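Collecting Hand-Held Demonstrations for a Shelf Task
Inna Hrytsenko
Project report, Chien group

My part of the project was the training data. The learning system needs many short recordings of a person doing a task with a pair of hand-held grippers, and I had to plan the task, record it and sort the results. 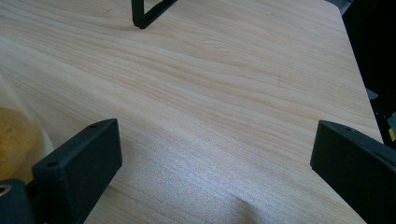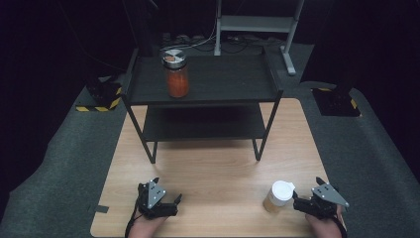
The table from a camera on one gripper, then the grippers and the two-tier shelf from head height.

Pullarell, Saturday, March 5, 2022

Task. The operator works at a wood-grain table with a small black metal shelf on it. Items are moved between the table and the shelf, one at a time. The jar with the metal lid was the hardest item for me. It is tall, and if the fingers close too high it tips.

Recording. Each episode starts with both grippers near the front edge of the table and the fingers open. We record the gripper views and a head view together. Our logging program, Fluvo, writes one folder per episode. I aimed for episodes under a minute and changed the starting layout after every 4 episodes. In September the group kept one layout for a whole day, and the model learned the layout more than the task.

Sorting. I recorded 314 episodes and kept 200. Most of the rejected ones had a gap in one video stream. In others I stopped halfway to think about the next move, and the pause would have been learned too. Checking took longer than recording. I watched every episode at double speed and then the kept ones again.

Problems. Glare on the tabletop washes out the wood pattern in the gripper view. I tried moving the lamp but the glare only shifted. Clear and cloudy plastic is also hard to make out up close, so for those items I rely on the head view when checking.

Next steps. Vullia, the training code we use, was set up with roughly 2000 episodes in mind. A second operator should record part of the rest, as all of mine favor the right hand.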